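About Parnard

Parnard has calibrated weighing equipment for grain handlers, feed mills and dairy plants since 1951. The workshop began with mechanical platform scales and now covers load cells, hopper scales and in-motion weighbridges up to 80 tonnes. All test masses are held in a temperature-controlled room and recertified each May.

Site work is carried out by 3 crews. Each carries a graded mass set, a levelling kit and a humidity logger. Corner load, linearity and repeatability are tested as found, before any adjustment, and both sets of readings appear on the certificate.
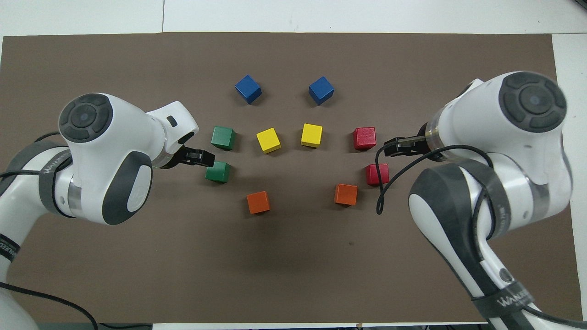
Kumaresan Mudaliar wrote after his mill's last visit that the as-found figures were the part he used most, although he would like them in a spreadsheet as well as on paper. Spreadsheet copies are now supplied on request – please quote the job number.

Lanying Kang manages the laboratory. Declan Doolan schedules field work, including after-hours calls during harvest. Certificates are kept on file and can be reissued at no charge.

Office and workshop: 904 Joseph Road. Deliveries at the rear gate.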